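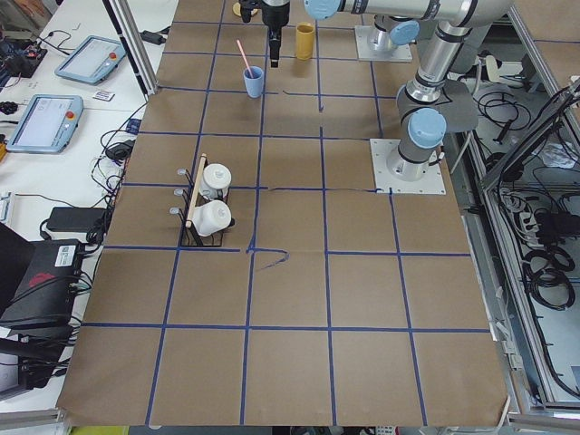

Blue cup with the pink straw, yellow cup behind. Brown kraft paper on the table.

Flivatach kraft paper roll, reviewed by Selma Nikolovski
19/03/2020

Bought 2 rolls, one for the craft table, one for wrapping. Good stuff mostly. Thick enough for markers, no bleed thru on mine. Poster paint is another story, soaked right in and wrinkled. Tape holds fine but peel it slow or the top layer comes off with it.

Cutting: use a real blade. Kitchen scissors gave me a wavy edge every time.

Curls like crazy for the first day. I put books on the corners overnight, fine by mornign.

Paid 14 a roll, shipping was slow. Core showed up crushed on one. Would buy again, probly the wider one.

4 stars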